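Can a town council move money out of the road fund without a public vote?

Posted 2019-03-03 by grolta_resident

Hello everybody, and sorry in advance for the length. I live in Grolta, population just under 4000, and our council has a habit of doing its most interesting business at the very end of a meeting. Last month they passed a motion to shift $80,000 out of the road maintenance fund and put it toward the new parking lot at Clitari Park. It was on the agenda as "budget adjustment" and nothing more. Three of us were still in the room.
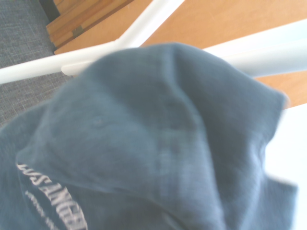 Part of the lettering on the blue shirt.

My street has been waiting on repairs for years, so I'm a bit sore about it, I admit. But what I really want to know is whether they can do this at all. I thought the annual budget had to have a public hearing before it was adopted — doesn't a change that big need one too? And if it does, who do I complain to? I have already called the clerk's office and was told, very politely, to come to the next meeting.

Answer 1

I sat on a council in a town a little bigger than yours for two terms, so let me try to help, though every state does this differently and you should read your own rules first. 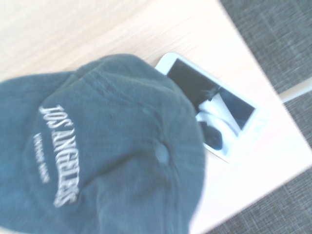
In most places there is a difference between moving money inside one fund and moving it from one fund to another. Inside a fund, the council can usually do it with a simple vote. Between funds is where it gets stricter, and road money is often restricted, particularly if part of it comes from a state fuel tax or from a levy that voters passed for roads. If yours came from a levy, go and find the ballot wording. It will say what the money may be spent on, and a parking lot may or may not fit.

Then ask for the following, in writing, as a public records request:

1. The adopted budget for this year, with the fund pages.

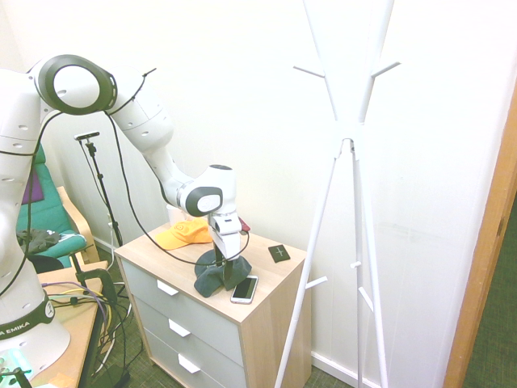 Gray-green cap on the chest of drawers.

2. The text of the motion and the minutes. Ours always had a resolution number, and once you have that number the clerk can find everything else in a minute or two. Be nice to the clerk, by the way! They don't write the agendas to annoy you, and a good one will save you weeks.

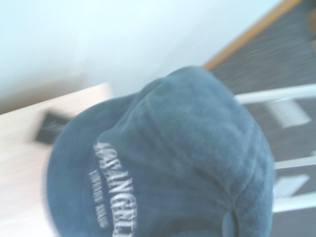

3. The meeting notice as it was posted. Many open meetings laws want the notice to be clear enough that an ordinary person can tell what's being decided, and "budget adjustment" seems awfully thin to me.

If something looks wrong after all that, write to the council first and then to the state auditor's office. Ours did answer letters, slowly.

Answer 2

They do whatever they want. Same thing in Zukik with the library money. Vote them out.

Answer 3

Agree with the first answer mostly. I'd add that a petition helps even when it has no legal force. We got 105 signatures over our snow removal contract and it was back on the agenda the next month. Check your town charter too, ours lets residents request a special hearing with only 32 names. Good luck, and do come back and tell us how it went.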